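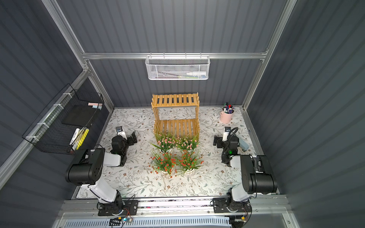
Out and About: Open Days

An afternoon at Litusis

The Dokside units are easy enough to find if you ignore the signs, which send you to a tyre place. Litusis has the far end of the row, next to a firm called Moura that sells bathroom fittings and was, to judge by the car park, having the busier afternoon.

The November open day began at 2pm with coffee and a safety talk. The talk was longer than the coffee. We were told not to lean on anything, given a lanyard each and sent round in groups of 8, ours led by an engineer who walked backwards the whole way and hit only one door.

I had come expecting the future, and the future has flowery matting. The workspace we spent longest at was a grey ribbed enclosure with two arms side by side on a rail, and between them and the back wall somebody had furnished what could pass for a very small conservatory: a slatted bamboo shelf, four artificial plants in white pots, a pink pen holder full of markers. There were baskets hung up too, one white and one black, with more stationery in them. I have worked in offices that were worse equipped.

The job for the day was tidying. Plants were to go on the shelf and stray pens back where they belonged. Our guide said the team had logged 491 attempts at the plant job since the summer, and was vague on how many had ended with a plant on a shelf. We watched six. The left arm is the bolder of the two. The right one approaches a flowerpot the way I approach a self-service till.

A man behind me asked whether it could do his shed. It could not do his shed.

Upstairs there was a stand from Stevitel, who make cable clips and had brought 300 of them in a bowl, like mints. I took two. The questions session overran, mostly on the subject of parking.

Entry is free but you have to book. Wear flat shoes for the stairs, and eat beforehand: the biscuits had gone by half past two, and no robot was involved.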